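Categoría: Robótica educativa / Tutoriales
Imprimir | Enviar por correo

Cómo preparamos el ejercicio del vaso y el bolígrafo en el club Drimirano

¡Es nuestro ejercicio favorito para aprender a coordinar dos brazos! Solo hacen falta un vaso, un rotulador y un bolígrafo.

1. Despejad la mesa y poned el vaso entre los dos brazos, con el rotulador dentro.
2. Bajad la velocidad a 80 mm/s y abrid las pinzas.
3. Cerrad una pinza sobre el bolígrafo, bien vertical (¡paciencia con esto!).
4. Acercad la otra muy despacio y guardad la posición antes de repetir.

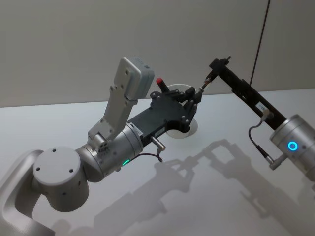
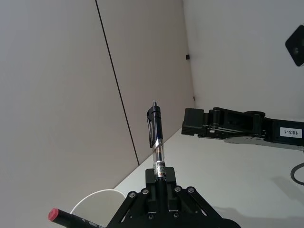
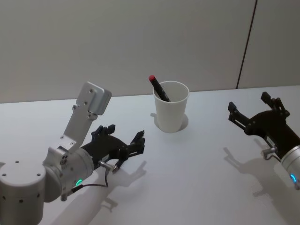
Los dos brazos durante el ejercicio, con el vaso sobre la mesa.

Club Drimirano, aula 131 | Contacto | Volver arriba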